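4.2 Where the stands ended up

I'll admit I went into this part of the study thinking the stands were the boring bit. We had 29 people setting up a small tabletop for speaking and singing practice, and I was mostly curious about who would put what where (and how much they'd grumble!). But the stands kept coming up in the interviews, so they get their own section.

The thing people fussed over most was the angle. A clip on a thin pole will let you lean the cylinder any way you like, and our participants leaned it every way there is, then leaned it back again. The ring with elastic cords got much less fiddling. You push the thing in, the cords take hold, and off you go. Out of 41 changes of mind we wrote down, most were about the clips.

Color mattered more than I'd guessed, too. Several people picked the peach or the pink one first and only thought about the stand afterward, and one told me she'd have traded a better stand for the mint green without blinking. I loved that, and I have no idea what to do with it in a table.

Then there's the footprint. A round flat base is heavy for its size and sits wherever you drop it, while a tripod wants elbow room for its legs. On a small white table that's a real choice, and it shaped the layouts in Figure 3 and in the Landis set.

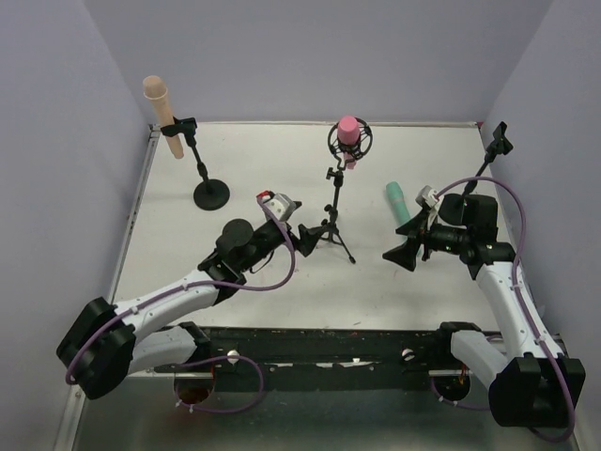

Figure 3. Peach cylinder in an angled clip, pink one upright in the corded ring, mint green one lying tilted, and a spare stand with its clip empty.

Indira Rajan objected, when she read the draft, that I was too kind to the clips: they're fine for a first try, she wrote, but anyone who practices daily will want the ring and will stop thinking about angles within a week. She may well be right. Our sessions ran for a single afternoon each, so I can't say, and the follow-up in June only asked about table size.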